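Writing About Places, Session 4: Slow Travel and the Homestay
Handout prepared by Teresa Garcia, 26/08/2020

Welcome back, everyone! Last time we talked about itineraries and how quickly they turn into lists of sights. This session stays put for a while. Our case is the homestay, and our reading is Hanneke Postma's long piece on her July in the hill town of Jonstead, where she had planned to stop for 2 nights and ended up staying most of the month.

Please read the whole thing before class if you can (it's 85 pages in the course pack, but the type is large and she is good company).

1. Arriving

Notice how late Postma lets us into the house. We get the bus from Isville, the wrong turn at the bridge, the long argument with the driver about her bag, and only then the front door. Many of you wrote in your first assignments that you "arrived and checked in," and then you were straight off to the castle.

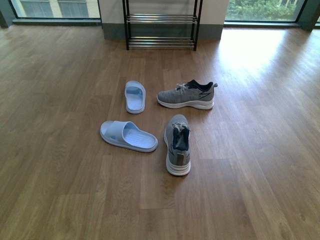
Postma does the reverse, and I'd like you to mark the paragraph where she first sits down at the kitchen table. How much do we know about her hosts by then? Very little, I think, and yet we already feel we'd be welcome there.

2. House customs

Every household has its own rules, and a guest learns them mostly by getting them wrong. Postma is wonderful on mealtimes: when to come down, how long to refuse a second helping, who pours. Ask your hosts early, and write down the words they use. Shoes deserve a line in your notebook too. In plenty of homes you change at the door, and a pair of slides is the thing to pack. 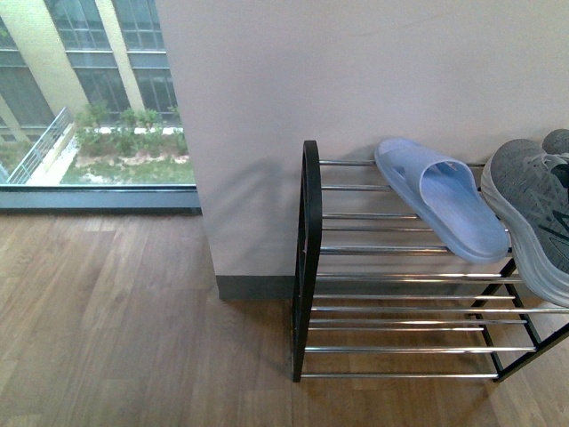
Hosts will forgive nearly anything if you show some interest in how they live, and Postma's two hosts forgave her a great deal, including the business with the goat. What I admire is that she keeps the small furnishings in. A light blue slide on a rack of shiny metal bars would earn its sentence with her, because it tells you somebody lives there, and it takes up far less room than a paragraph on hospitality. Try to collect details of that size, and don't worry yet about where they'll go.

3. Getting around slowly

For comparison we'll read a short extract by Henrique Valente, who walked 237 kilometers from Plerkon to the coast and back through the valley villages. He can be a bit grand (he does love a sunrise), but look at how he handles distance. He gives us the climb to the pass at 1656 meters once, as a number, and after that we feel it in his knees.

For next time

Bring one page on a night you spent in someone else's home. Leave out the sights altogether.
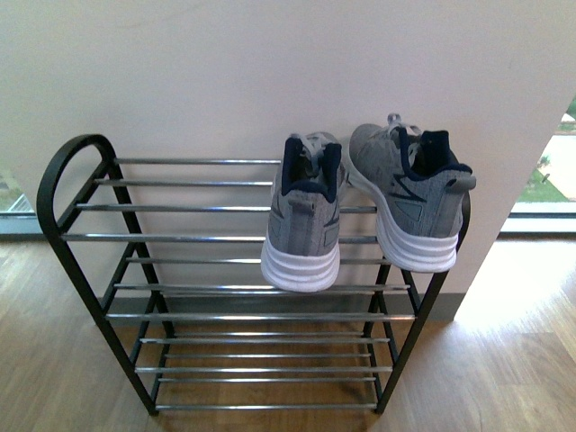
Further reading

Bernardo Rebelo, "The Spare Room," in the course pack
Sofia Fonseca, "Letters from Marciniak," first two letters only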